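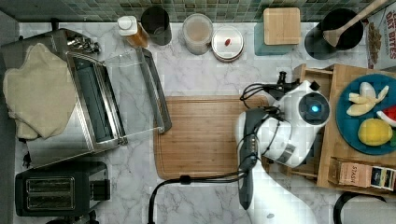 Home Kitchen Basics, Unit 4: The Working Counter
Pasadley Adult Learning – handout for the June term

Welcome back! This is my favorite unit of the course, and it starts before any food comes out of the fridge. We're going to look at the stretch of counter where you do your chopping and toasting, and get it to work for you.

1. The board goes in the middle

Put your cutting board down first and let everything else find a place around it. Bamboo is a lovely choice for a first board – light to carry, easy to wipe, and kind enough to a knife if you keep the knife sharp. If yours has a groove around the edge, use that side for tomatoes, oranges and roast meat, and flip to the flat side (if you have one) for bread and herbs. A damp dishcloth underneath stops it sliding on marble or any other smooth top.

Wash by hand, dry standing up. Never soak bamboo! Rub in a little food-grade mineral oil when the surface starts to look pale.

2. Toaster oven and toaster

Measure your toaster oven with the door open. People forget this every term. A door that folds down takes up a good piece of counter, and it gets hot, so the board needs to sit clear of it.

Before you switch on:
– take any towel off the top or sides
– check that the cord isn't touching the casing
– look at the crumb tray, and empty it if you can't remember the last time

A two-slot toaster can live beside the oven, but leave a gap between them and don't run both from the same extension cord. Our practice recipe this week is the Bornard cheese toast, 4 slices at a time, oven at 300 degrees for 20 minutes. It's slow, and it's so good.

3. The back row

Containers along the backsplash are handy as long as you can reach them without leaning over something hot. Keep salt, oil and your everyday flour there. Anything you use less than once a week can go in a cupboard. Pull the row forward now and then and wipe the tiles behind it, paying attention to the grout, as small mosaic tiles have a lot of it.

Stone counters stain from lemon juice, vinegar and wine. Wipe spills right away with plain water and a soft cloth.

To do at home

Clear your counter completely, wipe it down, and put back only what you used in the last week. Draw a quick plan of where things ended up and bring it to the next class – pencil is fine.

Reading: Zadura, chapter 4, the pages on work surfaces.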